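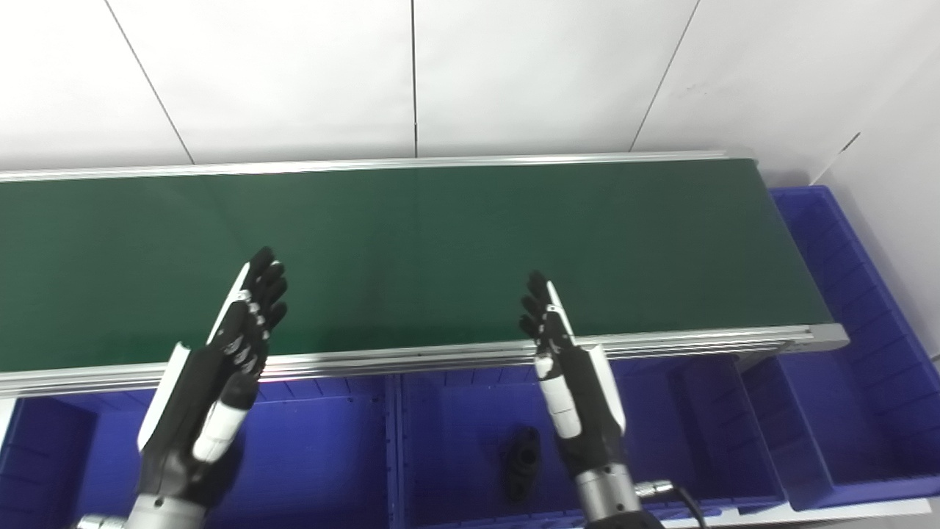
Norus Sorting Station – Data Card and Station Notes

Version: 2
Maintained by: Kamrul Talukder (station layout), Kiri Tomoana (annotation)
Contact: open a ticket in the Wikano tracker under "norus-station"

Summary

Norus is a set of image sequences recorded at a single parcel sorting station. Each sequence covers one sorting task, from the arrival of the first item on the belt to the last item placed in a bin. The set is meant for work on item detection, bin assignment and belt occupancy. It is not meant for measuring throughput. Belt speed was changed between sequences and was not logged in version 1.

Station layout

The station is a straight belt conveyor in a corner. The belt is dark green with a matte surface. The far side rail is silver aluminum. The near side is a thicker grooved aluminum extrusion, closed at the right end by a gray end cap. The walls behind and to the right are white, with thin dark seams between large panels. Bins stand below and in front of the belt, the rightmost next to the side wall.

The seams in the wall are useful as fixed reference lines when checking whether the viewpoint has moved between frames. They should not be used for metric calibration. Panel dimensions were never measured.

The near rail is the origin for all station coordinates:

x – along the belt, increasing to the right
y – across the belt, increasing toward the wall
z – up from the belt surface

The origin sits on the top edge of the near rail, 40 cm left of the end cap. Version 1 used the far rail. Labels from the two versions cannot be mixed without the conversion script (see Tools).

Contents

The set has 12 item classes and 7 bin classes. Item classes cover small cartons, padded envelopes, flat mailers, tubes and polybags, split by size where size affects handling. Bin classes are by destination code, plus one class for rejects.

Empty-belt frames are kept on purpose. They are tagged belt_clear and make up the reference set for background subtraction. A frame gets this tag only if no item touches the belt surface. Items in the bins or on the floor do not affect it.

Folder structure

sequences/ – frames, one folder per task
labels/ – one JSON file per sequence
reference/ – belt_clear frames, grouped by lighting setting
tools/ – conversion and checking scripts
notes/ – station log as kept by the operators

Annotation

Items are labeled with a box, a class and a state. The states are on_belt, in_hand, in_bin and other. An item counts as on_belt while any part of it rests on the green surface. An item lying across the near rail is on_belt if more than half of it is over the surface, otherwise other. This rule was added by Janaka Khan after the first review, when annotators disagreed most often on exactly this case.

Bins are labeled once per sequence, not per frame. If a bin was swapped during a task, the sequence was split at the swap.

Known issues

The belt has a faint sheen near its right end under overhead light. Early detectors trained on the set reported flat mailers there. Adding the reference frames to training removed most of these.

White and light gray polybags have low contrast against the wall when lifted above the far rail. Boxes for these are less precise than for other classes.

Dark green mailers were dropped from the set in December. They could not be labeled reliably on the belt. The Gazi subset, which was recorded earlier, still contains a few of them under the class flat_other.

Clocks on the belt controller and the recorder drifted during long tasks. Timestamps in the JSON files come from the recorder only.

Tools

convert_origin.py moves version 1 labels to the near-rail origin.
check_bins.py reports sequences with a missing or duplicate bin label.
belt_mask.py builds a belt mask from the reference frames. Run it again for each lighting setting – masks do not transfer well.

The scripts were written by Kamrul Saha and Arash Pakzad. Drillico users should export labels with the flat schema before running check_bins.py, as nested bin entries are skipped without a warning.

Changes in version 2

Origin moved from far rail to near rail.
Belt speed added to the sequence header.
State "other" split out from on_belt.
Reject bin given its own class.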